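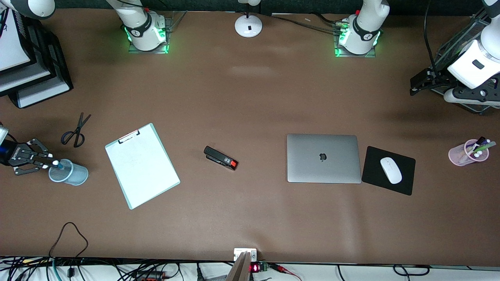 Tidying a desk is the job most visitors come to see at Zudis, and on the open day in March it was the first thing on the programme. The company rents the ground floor of a former printworks in Warnotby, and for one Saturday a year it lets the public in. The desk is a plain brown table with two white arms at the back of it, and everything on it could have come from any office: scissors, a stapler, a clipboard, a closed laptop with a mouse beside it. The arms have to put things where they belong. One gripper had a dark blue pen or something like it over a pale blue cup, while the other hung above the far side with nothing in its fingers.

There were 44 people on the morning tour, many of them with children, and they were asked to stand behind a line of yellow tape. The guide, an engineer in a company fleece, spoke for five minutes and took questions for a good deal longer. She said the arms learn from people. An operator works them by hand through a job, the movements are recorded, and the recordings are used to train the software that later runs the arms alone. For the desk job the team had used 253 recordings. A man near the front asked if that was a lot. She said it was enough for this table and these objects, and that a different table would mean more work.

The speed is the first surprise. Anyone who has watched film of a car factory expects something brisk, and these arms move like a person carrying a full mug upstairs. They slow down further as they get close to an object. Zudis keeps them slow on purpose during visits, but the guide said they would not be much quicker on a normal weekday. A pen takes a while. A child behind me offered to do it instead, and his mother told him to hush.

The second surprise is how much hangs on small things. Pens are thin and they roll. Scissors lie flat and leave little to get hold of. The company's early attempts used a single arm, and it gave up on that after a winter of trying, as too many jobs needed something to be held still while something else was done to it.

Zudis does not expect to sell a machine that tidies desks. The desk is practice. Its paying work is for Toivonen, a supplier of laboratory goods which wants mixed kits packed in small numbers, where no two boxes are quite alike. That sort of packing is still done by hand, and it is dull enough that Toivonen has trouble keeping people on it. A trial is due to start at the firm's warehouse later this year with three pairs of arms. Staff there will load the kits and check them afterwards.

I asked what happens to the packers. The guide said she could only repeat what Toivonen had told her, that they would be moved to other work on the same site. Nobody from Toivonen was there to ask.

The afternoon session was given over to Grenent, the training program Zudis runs for local colleges. Visitors could take a turn at the controls, which are a pair of handles linked to the arms. My own turn was short. I wanted to lift a foam block and set it down on a paper plate, and I pushed it off the table twice before I got a grip on it. The difficulty is in judging depth. You know where your hand is, and you do not know where the gripper is until it touches something. A teenager who followed me did it first time and then stacked a second block on top.

The building is cold and the coffee ran out before noon, so bring a flask and a coat. Parking is on the street. Tours are free but have to be booked, and the smaller group in the afternoon fills up first. Those who only want to see the arms at work should take the morning tour, which spends longest at the desk.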